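Section 6. Comparing fingers and camera views

Read Section 5 first. The comparison in this section assumes that the arm is homed, the Stonditz controller is out of teach mode, and both cameras show a live picture in the Tikwood viewer. If one of them does not, go back. Nothing below will fix it.
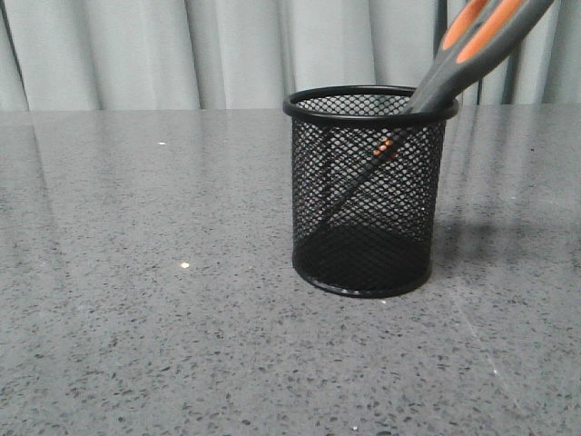
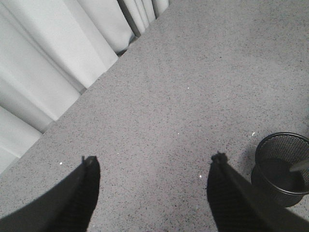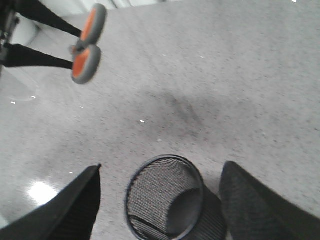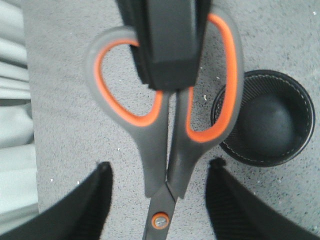

Figure 6-1. First picture: fixed camera. Second, third and fourth pictures: wrist camera. The test pieces are a mesh pen cup and a pair of scissors.

6.1 What the comparison can tell you

Finger suppliers like to quote holding force. Holding force is measured on a clean block, pulled straight, by the people selling the fingers. It says very little about thin mesh or about a handle with a loop in it. The procedure below is slower and less impressive, and it gives you a record you can argue over with the supplier.

It will not tell you how long the fingers last. Rommel Navarro ran one set for 800 cycles on our bench and we still would not put a service life in this manual.

6.2 Before you start

1. Fit finger set A. Tighten the mounting screws by hand, then a quarter turn with the supplied key.

2. Wipe the work surface. Small white specks of debris are easy to mistake for targets, and the automatic target finder in the Tikwood viewer does mistake them. Leave the finder switched off for this section.

3. Place the mesh cup upright on the surface with clear space around it. Put the scissors in it, blades down.

4. Open the gripper fully and check that you can see both fingertips in the wrist view. If only one is visible, the camera bracket has slipped. See 3.4.

5. Set arm speed to 2 on the pendant. The marked default is higher. Ignore it.

CAUTION: Scissors are a sharp test piece. Keep hands out of the work area whenever the arm is enabled, including when it looks parked.

6.3 Running the comparison

1. Start recording on both cameras.

2. Bring the open gripper over the surface, next to the cup. Stop. Compare the two views and note anything one camera shows that the other does not.

3. Close on the scissors handle and lift straight up until the blades clear the rim.

4. Move sideways and lower the scissors until they lie flat next to the cup. Open the gripper.

5. Hold the gripper open over the handles and save a still from the wrist camera. You will use it in 6.4.

6. Return the scissors to the cup by hand, with the arm disabled.

7. Repeat for 200 cycles, or until you have lost patience and have enough failures to sort. Write down which it was.

8. Fit finger set B and start again from step 1. Change nothing else. If you adjust the speed or move a camera halfway through, both sets of results are worthless and you should discard them.

NOTE: The log marks a cycle as "complete" when the gripper reports closed. It does this whether or not anything is between the fingers. Go by the recordings. Maribeth Abella found this out after sending a customer a very flattering table.

6.4 Choosing the camera view

The wrist camera is often sold as a replacement for the fixed one. We have not found it to be. In the fourth picture of Figure 6-1 the near part of the gripper is blurred and covers the upper middle of the scissors handles, so the view is weakest where you would most like to measure. It does give you both handle loops and the pivot from above, which helps with lining up.

The wrist view also takes in whatever the arm happens to be tilted toward. In the third picture that includes two orange-hubbed casters, blurred, well away from the cup. An operator can disregard them. Do not assume that software will.

The fixed camera keeps a steady background and makes it simple to judge whether a piece is leaning or upright. Its limit is height: in the first picture the tops of the scissors handles are already out of view. Raise the camera before you test lifts, and lock it.

Mesh is a poor edge for either camera. Dark fingers against a dark mesh cup are worse. If you need dependable edge readings, use a solid, light-colored cup as a second test piece and report the two separately.

6.5 Recording results

Use one sheet per finger set. Enter:

Finger set and fitting date
Arm speed
Cycles run
Drops, slips and missed closes, each on its own line
Which camera was used to judge each failure
Name of the person judging

Have a second person judge a sample of the recordings without seeing the first sheet. When Precious Dagdag and Consuelo Serrano did this they disagreed most over slips, and the definition in Appendix C was rewritten to suit. If your two judges agree on everything, check that they worked apart.

Keep the recordings with the sheets. Continue to Section 7 for grip force settings.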